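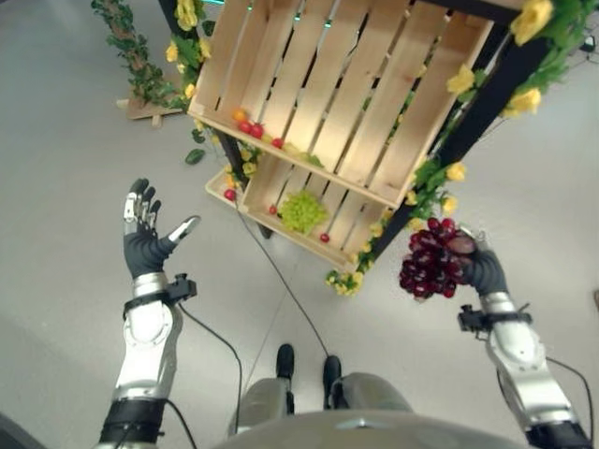
*Fruit display task: red grapes in the right hand, left hand open, two-tier crate stand.*

# Plallby demonstration visits

Stesama runs demonstration visits for the Plallby two-armed handling system at its Clidmont site. They are meant for buyers, shop fitters and packhouse managers who want to watch the machine handle produce before asking for a quotation.

A standard visit lasts 2 hours and takes place on a Friday, starting at 10 am. Larger groups can ask for a separate afternoon session.

## What is shown

The main demonstration is the fruit display task. Plallby works at a stand with two slatted wooden crates on a black metal frame, dressed with artificial vines and yellow roses. The fruit includes bunches of red and green grapes and cherry tomatoes.

Grapes are the part most visitors ask about. A bunch changes shape when it is lifted, the berries mark easily, and the weight hangs away from the hand. The operator will repeat the grape section on request, and you may stand at the marked line on either side to watch the fingers.

The second demonstration uses the Pisharody tray bench, where the same hands sort mixed items into shallow trays. It is shorter and can be left out if your group would prefer more time at the stand.

## Equipment on show

| Item | Detail |
|---|---|
| Arms | Two, each with a jointed, fingered hand |
| Wrist fittings | Strap-mounted sensor module on each arm, cabled |
| Stand | Two wooden crates, black metal frame |
| Tray bench | Pisharody, height 72 cm |
| Demonstration area | 127 square metres, level floor |

The stand is not included in the price of the system. Stesama can supply one, or you can send the dimensions of your own fitting with your booking.

## Bringing your own produce

You may bring up to 2 kg of your own fruit or vegetables. Please tell us what it is when you book so that the operator can set the grip limits. Soft berries and cut fruit are not accepted at present. Produce handled during a demonstration is not for eating and is composted on site.

## On the day

- Report to the Clidmont reception desk by 9.45 am.
- Wear flat, closed shoes. Cables run across the floor in the demonstration area.
- Photography and filming are allowed from behind the line. Flash must be switched off.
- Children under 16 cannot be admitted.

Parking is free for visitors. The demonstration area is on the ground floor with step-free access from the car park.

## Cost and booking

Standard visits are free. A private half-day session with your own stand and produce costs £2000 plus VAT, deducted from the invoice if you place an order within the same financial year.

Bookings for April are open. Use the enquiry form on the Plallby product page, give the number of people in your group and say which demonstrations you want to see.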